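4.2 What the maintenance logs can and cannot show

The case for reminder schedules in home upkeep is usually made from logs. A household signs up, receives a prompt to clean the gutters or drain the water heater, and marks the job as done. The share of jobs marked as done then gets reported as a measure of how well the house is being looked after. We used logs of this kind ourselves, so what follows applies to our own results as much as to anyone else's.

Our 21 households used the Kodley schedule for eight months. Each received prompts for the same list of 11 tasks, covering gutters, dryer vents, exterior caulk, furnace filters, sump pumps and so on. Completion as recorded in the logs was high, and it rose slightly over the period. Taken at face value this would support the claim made in the Meinecke report that a prompt sent at the right time of year is enough to close most of the gap between what owners intend to do and what they do. We do not think it should be taken at face value.

The first problem is that the logs record taps on a screen. When Oltmanns visited the households in July, she asked to see the work for any task marked complete in the month before. In many cases it had plainly been done. In others the owner described something a good deal smaller than the task as written. One had marked "inspect and repair exterior caulk" after looking at the kitchen window from the inside. Another had marked the dryer vent as cleaned after emptying the lint trap, and was surprised to hear there was anything more to it. A third said the prompt had been "nagging" and that marking it done was the only way to make it go away for the season. None of these people were trying to mislead us. They had a rough idea of the job, did something close to it or meant to, and the schedule offered only two answers.
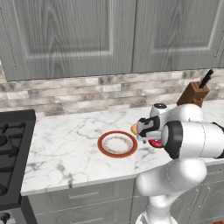
Figure 3. Rendered view of a white robotic arm reaching over a marble countertop, with a rimmed plate to the left of the gripper.

The second problem is the choice of tasks. A furnace filter is cheap, quick and indoors. Clearing a second-story gutter needs a ladder, dry weather and either a steady nerve or a check to someone who has one. A completion rate that adds these together says very little about the state of the house, and yet the combined rate is the number most often quoted. When we looked at the outdoor tasks alone, the picture was much less cheerful. Owners put them off, marked them late or skipped them, and prompts did not appear to move them. Several of the older owners told Oltmanns that they no longer went up ladders at all and had not found anyone they trusted to do it for them. For these households the reminder was a monthly note about something they already knew and could not fix.

It might be argued that a reminder still helps by keeping the job in mind. We looked for this and found little sign of it. Owners who had skipped the gutters the year before mostly skipped them again, and the few who changed had a reason that had nothing to do with the schedule: a new roof, a visiting son, a stain on a bedroom ceiling. The stain in particular seems to be a far stronger prompt than anything sent to a phone.

The third problem is what we compared against. The Meinecke report uses each owner's memory of the previous year as its baseline, and for want of anything better so did we. We now regret this. When asked how often they had cleaned the gutters or tested the sump pump before joining, owners gave answers that shifted between the first interview and the last. The shift was nearly always downward. People who had spent months with the schedule remembered their earlier selves as lazier than they had first claimed. Any before-and-after comparison built on the later interview will show an improvement, whether or not a single extra gutter was cleaned. Valente, who coded both rounds of interviews, raised this early in the project, and the rest of us were slow to take it seriously. We report the first-interview figures throughout and ask the reader to treat even those with care.

There is also the matter of who signs up. Our households were found through notices at two hardware stores. People who read notices in hardware stores are not the people most likely to let a downspout come off the wall. We tried to widen the group with a mailing and got almost no replies. The result is a set of owners who were, for the most part, already keeping up with things, and who had shelves of half-used sealant to prove it. If a schedule does little for them, that does not rule out its doing more for others, but no study we know of has reached those others, and the claims made for the approach are written as though one had.

4.3 Damage found at the closing visits

We had hoped that a walk around each house would settle what the logs could not. Cloutier made the closing visits with a plain checklist, noting rot, standing water, loose trim, failed caulk and blocked vents. He did not see the logs beforehand. The idea was simple enough: if the schedule works, houses with high completion should have fewer faults.
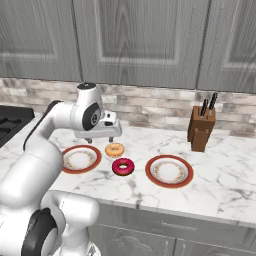

Home and Property Studies Group, Lokia Institute

They did not, or not in any way we would want to defend. Some of the houses with the fullest logs had the longest fault lists, and there is a dull explanation for this. Older houses have more wrong with them, and their owners get more practice at home repair. Wood siding on the shaded side of a lot will go soft under almost any routine. A newer house with vinyl siding and wide eaves can be ignored for years and still look well kept. With a group this small we could not separate the effect of the building from the effect of the owner, and we have not tried to do so by statistical means. An adjusted figure would look more certain than it is.

The checklist has its own faults. It treats a loose strip of trim and a wet sill as one item each, though any carpenter would rank them very differently. It misses whatever is behind a wall. It was filled in during dry weather, when a gutter that overflows at the back corner looks exactly like one that doesn't. Lindemann repeated a handful of the visits after heavy rain and came back with faults that had not been visible before, including a crawl space vent taking in water beside a drain recorded as clear. We did not have the time to repeat the rest.

Where the visits did help was in showing what owners notice for themselves. Asked to name the worst thing about the outside of the house, most pointed to something they could see from the driveway or the back door. Peeling paint came up again and again. Blocked vents, which are a fire risk, hardly came up at all. A schedule might be of some use here, as a list of things that are out of sight. But that calls for a prompt that explains where the vent is and what a clean one looks like, and the prompts we tested gave the name of the task and a due date.

Vurner, which sells a rival schedule, asks for a photo before a task can be marked complete. We did not test it. It may well cut down on careless taps, though a photo of a gutter taken from the ground shows mostly the underside of a gutter, and we would want to see closing visits in the rain before accepting it as evidence of anything.

Our reading of these results is narrow. Owners liked the schedule, used it, and marked a lot of boxes. Some indoor jobs probably got done sooner than they would have been. We found no good evidence that the houses were in better shape at the end, and we do not believe that the studies cited in Section 2 found any either. The next section turns to the cost of hired work, where the records are receipts.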